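Chapter 4. What an Arrest Count Counts

Filed under: Local Crime and Courts

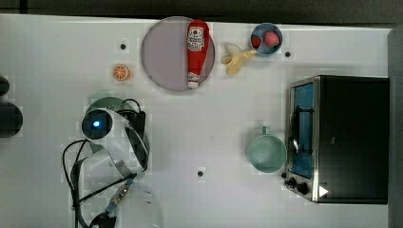
Police departments publish numbers every year, and most of us read them the way we read the weather. Arrests are up, arrests are down, and the town is said to be safer or less safe as a result. This chapter asks you to slow down before you accept that. A count depends on what the counter has agreed to call one thing. Take a bottle of ketchup lying across a pinkish plate on a white table: one person asked to list the tableware will write down the plate and stop, and another will write down the plate and the bottle. Both lists are careful and both are defensible, and they do not agree. Arrest figures work the same way, except that the people reading them seldom get to see the table.

Start with the word itself. In most departments an arrest is entered when a person is taken into custody and booked. A summons handed over at the side of the road may or may not go into the same column. A teenager driven home to a parent may appear as an arrest, as a "juvenile contact," or nowhere. When a chief stands up in January and says that arrests fell last year, the first thing to ask is whether the form changed.

The town of Grirkonbridge gives us a case to work with. In its yearly report the police department listed 155 drug arrests, up from 104 the year before. The local paper ran the increase on its front page. Letters followed, some blaming the high school, some blaming the bus line from Grinddale. What the report did not say, except in a note under a table near the back, was that the department had moved from counting people to counting charges. One person booked on three charges had been one arrest under the old rule and was three under the new one. Tetteh Agyeman, who was then a records clerk for the county court, went through the booking sheets and counted people again. He got 81.

Now, be careful with that number too. It is tempting to take 81 as the truth and 155 as the spin, and a good many readers did so when the recount came out. Agyeman's figure left out people booked in Grirkonbridge on warrants from other towns. He had a sound reason, as those arrests began elsewhere, but the old 104 had included them. So the drop from 104 to 81 is no firmer than the rise from 104 to 155. We have three numbers made by three rules, and no two of them can be set side by side.

A second problem comes after the arrest. Charges get dropped, reduced, or dismissed, often months later, and the yearly report is almost never corrected. The headline number stays where it was. A reader who remembers the arrest and never hears about the dismissal has learned something false from a story in which every line was accurate when printed. You will meet this again in Chapter 6, where we follow a set of cases from booking to final order.

Then there is the matter of who was looking. The same report shows 2,862 traffic stops. Many drug arrests begin with a stop, and a department that makes more stops will usually find more drugs in cars. That may say a good deal about how officers spend their shifts and very little about how many people in town are carrying anything. Private data services such as Josard sell ranked lists of "safest towns" built on reports like this one - and a ranking inherits every weakness of the figures under it, then adds a decimal point.

None of this means the figures are worthless. A department that keeps the same rule for ten years and prints it on the first page has given its residents something they can use. Few do. As you read the rest of this chapter, keep a sheet of paper beside you and write down, for each figure, what was counted, who counted it, and whether the rule was the same the year before. Where the text does not tell you, write "not stated."

4.1 The Booking Sheet

The booking sheet is filled in by the officer at the desk, usually from what the arresting officer says aloud. We begin with the box marked "offense," and with the cases in which more than one offense has to fit inside it.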